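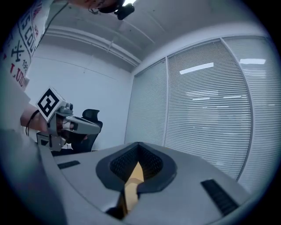
# An open day at the Dorkstead lab

2 September 2018

I spent most of a day at the Trullidard open day in Dorkstead and came home with sore forearms. I had gone to look at robot arms. I ended up spending most of my time with the hand-held grippers, so most of this post is about those.

Trullidard is a small automation company on the second floor of a building I've driven past for years without noticing. They write software for picking and packing, mostly for warehouses that handle mixed goods. Once a year they let people in. You sign up on their site, you get a time slot, and you get a sticker with a number on it. Mine was 751, which made me think there would be a crowd, but the numbers were left over from some other event. My group had 11 people in it.

The tour started in the main room, where they have an arm they call Lobo. Lobo picks things out of a bin and puts them on a tray. It was slower than I expected. It would stop over the bin, wait, go down, come up with something, and wait again. The engineer running it said the waiting was the planning step and that they could speed it up but didn't like to with visitors standing there. It dropped a tube of hand cream twice. It never dropped the boxes.

Then we went down the hall to the room with the grippers. It has blinds on the glass side and office chairs. People in that room do tasks by hand, holding a gripper, and the recordings are used to train the software that runs Lobo. One of the grippers I saw had a white cube on it with a square black-and-white tag on top, and a small camera next to the cube. The tag is there so the system can work out where the gripper is while you move it. The person demonstrating also had a black device on their head.

I asked why they don't just drive the arm with a joystick and record that. The answer was that they tried it. A simple pick took up to a minute with the joystick, people got tired of it, and the recordings were full of little corrections. With the gripper in your hand you reach for a thing more or less the way you normally would. It also means they can record without tying up the arm.

We each got a turn if we wanted one. I did want one. The job they gave me was to pick up a block, turn it, and set it down inside a square of tape. I had watched someone else do it right before me and it looked like nothing at all. Here is what I noticed:

- The gripper is heavier toward the front than it looks, so your wrist starts to tip.
- You lose your sense of how hard you're squeezing. I held everything much too tight.
- You want to use your fingers to straighten the block, and you can't. You have to put it down and pick it up again.
- The black rubber in the jaws grips well. When I let go, the block stuck for a moment before it came free and landed crooked.

I did it 3 times. The first one was thrown out because I started before the recording did. The second one was fine. On the last one I set the block down half on the tape, and the woman running the session said to leave it, they keep some of the messy ones too. I would have liked to hear more about how they decide which messy ones are worth keeping, but there was a line behind me.

One thing I hadn't thought about is how much of the work is plain office work. They name the recordings, check them, and go through them to find the ones where something went wrong. They have their own program for this, called Zillar, and we got a short look at it on a laptop. It's a list of clips with a bar under each one showing when the jaws open and close. A staff member scrolled through it and marked clips good or bad faster than I could follow. He said he can usually tell from the bar alone. If it opens and closes a lot in a short time, somebody was fumbling. I looked for mine but they hadn't been loaded yet.

There was a question period at the end. A man asked about jobs, and the reply was that the warehouses they sell to have trouble filling the night shift. I don't know enough to say whether that's the whole answer. Somebody else asked whether the arm could fold laundry, and they said no – not in a way they would show anyone. I appreciated that. I asked about soft things like bags of salad, and they said bags are still hard, mainly because the top of the bag is never in the same place.

A few practical notes if you want to go. Parking behind the building is free but fills up early, and the street in front is limited to 2 hours. There's an elevator, but it was slow and most of us took the stairs. They had coffee and no food. Wear short sleeves or roll them up if you plan to try the gripper – my cuff kept getting in the way of the handle.

They told us the next one will be in January, with a new version of the gripper that is supposed to be lighter. I put my name on the list.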